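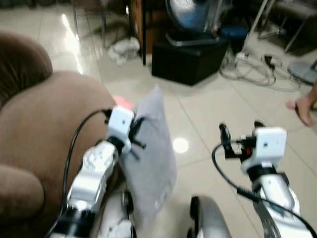

Dratholm tidy-up robot, review after a season on our floor

I run the front of house for a small company that rents out furnished apartments by the week. We have 30 units, a cleaning crew that is always one person short in summer, and an owner who likes gadgets a lot more than he likes hiring. So when he told us he'd signed up for a two-armed Dratholm on a monthly plan, you can imagine the faces in the break room.

I've now worked next to this thing long enough to have opinions, and a couple of people from other rental outfits have written to ask me what they are, so I'm putting them all in one place.

First, what we use it for. Soft stuff, mostly. Pillows, throws, towels, anything that ends up where it shouldn't be after a family of five has had the place for a week. Ours picks a pillow up off the floor or the seat, carries it to the sofa and sets it down. Then it does the next one. We tried it on beds and gave up fast, because the fitted sheets beat it every single time. Sofas are its happy place.

The grip is better than I expected! It pinches fabric by the edge and mostly holds on. Thin cotton covers are fine, velvet is fine, and the big stuffed Pravetti floor cushions are hopeless (too fat, it can't get hold of a corner and just shoves them along). If you stock those, either swap them or plan on doing them by hand. What it doesn't do is fluff. A pillow gets placed, and it stays as flat and sad as it was when it got there. One of our cleaners follows behind and gives each one a karate chop in the middle, and she says that's the only part guests ever noticed anyway.

Speed. Okay, it's slow. I'd love to tell you otherwise. I can put a living room back together in the time it takes the Dratholm to do one sofa. But I get tired and bored and I have a phone that rings, so that comparison isn't totally fair. On a checkout morning I start it in the living room, go do the kitchen, and by the time I've got the dishwasher emptied and the counters wiped the sofa is usually done. That's the whole trick with it. Don't stand and watch. The first two weeks we all stood and watched, and we were getting less done than before it came.

Floors matter more than the brochure lets on. It rolls well on tile. On our units with the shaggy rugs it was miserable, and we ended up rolling the rugs before starting, which is one more chore. Cords on the floor are the other thing. You have to get in the habit of checking for them, and guests leave chargers all over.

Setup took most of an afternoon. You teach it each room through the Zokance tablet app, which you have to buy separately - $200 for the license, and I'm still a little sore about that. The app itself is decent. Big buttons, and it remembers the rooms. My one real gripe is that it logs you out if you leave the tablet alone for a while, so you come back with wet rubber gloves on and have to type a password.

Monthly cost for us is $600 with service included. We bought ours through Yousafzai Supply, and their phone support has been good. The left arm started throwing error 507 in the second month and they walked me through a recalibration without making me feel dumb. It came back once and they sent a guy out.

Now the part people really want to know, which is what it did to the jobs. Nobody on our crew got let go. I asked for that in writing before it arrived, and I'd tell anyone in my position to do the same. But the work did change, and I don't think the owner saw that coming. The light, easy bits of a turnover used to be a breather. You'd scrub a shower, then go straighten pillows for a few minutes and let your back recover. The robot took the breather. What's left for the humans is bathrooms, ovens and mattresses, back to back, and by early afternoon people were wiped out. Two of the crew came to me about it and they were right. So we added a paid ten-minute break between units, and the grumbling mostly stopped. If your boss is doing the math on one of these, make sure that break is in there.

There's also the matter of who looks after it. At first it was whoever was closest, which meant me. We made it a proper role in the end, with a small bump in pay, and the youngest on the crew took it on. She's very good at it and has started asking about training courses, so that's one thing I can put in the plus column without any fuss.

Would I get it again? For our kind of place, with lots of sofas and hard floors, yeah, I think so, on the monthly plan and with the understanding that it's a helper for one narrow thing. I wouldn't buy one outright. If your units are carpeted, skip it and spend the money on a second good vacuum.

Three and a half stars. I'd go to four if they fixed the log-out thing. Our plan comes up for renewal in April and we've asked for a lower rate, so I'll add a note to this if we get one.

Posted March 20, 2018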